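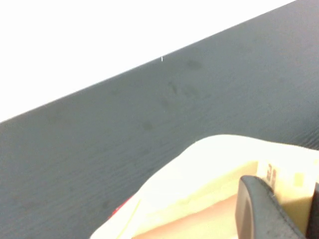

Agathe Millet wrote:

> I read the notice from the Distitz police twice and I still don't know
> what they want from us. They say there have been break-ins at storage
> units on the Kruger side of town and they ask residents to "review any
> footage." Footage from when? My doorbell camera only keeps things for
> 10 days. If they want something from before that, I don't have it and
> neither does anyone else on my street.
>
> Also, does anybody know if the lot on Kruger Road is the only one hit,
> or was the Elico lot broken into as well? My sister rents there and
> the office doesn't pick up the phone.

Agathe, I went by the station this morning and asked about both of these, so let me answer for the whole list.

The dates they are interested in are the nights of the 8th and the 9th, between 11 p.m. and 4 a.m. The notice should have said that. The officer at the desk told me the first version did, and the line got dropped when it was shortened for the town website. They are going to put up a corrected one. If your camera keeps 10 days you may still be in time, but you need to save the clips today. On most doorbell cameras you have to open the clip and download it to your phone. Marking it as a favorite does not always keep it. Mine deleted two favorites last year.

They are not asking for everything. They want vehicles going in or out of Kruger Road from the Zustdale end, and in particular a light-colored pickup with a ladder rack. I asked if they had a plate and was told they have part of one and would not be giving it out. I also asked if there was a description of a person, and there isn't one yet. So please don't start posting names or pictures of people's trucks here. Half the contractors in Zustdale drive something like that, and one of them already had someone knock on his door over it.

About the Elico lot: yes, it was broken into as well, but on a different night, and the police are not saying the two are connected. The Kruger lot had eight units opened. At Elico it was one unit, and the gate chain was cut. Your sister should have had a letter if it was hers. The phone isn't being answered because the office moved to winter hours, and they are only there in the mornings until noon. I got through on the second try at 9:30.

Several people wrote to me off list asking how to report a loss, so I'll put it here.

If your unit was opened, you have to file your own report. The lot owner's report covers the gate and the doors. It does not cover what was inside. You can file at the front desk or over the phone, but not by email. Ask for the case number before you leave or hang up, and write it down, because your insurer will ask for it first thing.

Bring a list of what is missing. Serial numbers help more than anything else. If you don't have the number for a tool or a bike, look for the original box, the receipt or a warranty card. Inès Lacroix found hers on an old repair invoice for a generator. Photos are fine too, even bad ones, as long as the item can be recognized.

Don't clean up the unit or put a new lock on it until an officer has looked at it or told you it's okay. Bernadette Carré swept hers out the first morning and was told afterward that they had wanted to check the floor for shoe prints. She asked me to pass that along.

On insurance, I can only tell you what mine said. My renter's policy covers things in a storage unit, but only up to a part of the total, and there is a $600 deductible. My loss comes to $473, so I get nothing back. I filed the police report anyway. If the stuff turns up in a pawn shop they can't return it to you without one. Check your own policy for "off-premises" coverage, that's the word to look for.

Aurélien Lemaire asked whether we should pay for a guard. I would hold off. The Kruger lot owner has agreed to replace the two lights by the back fence that have been out since May, and he says he will change the gate code and stop using the same one for every tenant. I'd like to see if he does that before anybody spends money. If the lights are still out at the end of the month I will write to him again and copy this list.

A few smaller things:

The disc locks did hold up better. Of the units that were opened, all had the ordinary padlock with the long shackle. The hardware store in Zustdale has disc locks behind the counter, so you have to ask.

The non-emergency number on the old flyer by the mailboxes is out of date. Use the one on the town website. I took the flyer down.

If you see someone in the lot at night, call it in and stay in your car or your house. Please don't drive over there.

Agathe, when you save your clips, leave the time stamp on and don't trim them. The officer said they would take them on a thumb drive at the desk, and they give the drive back. I dropped mine off already. There was nothing on it but a garbage truck and the neighbor's cat, but they took a copy.

Eugénie Guérin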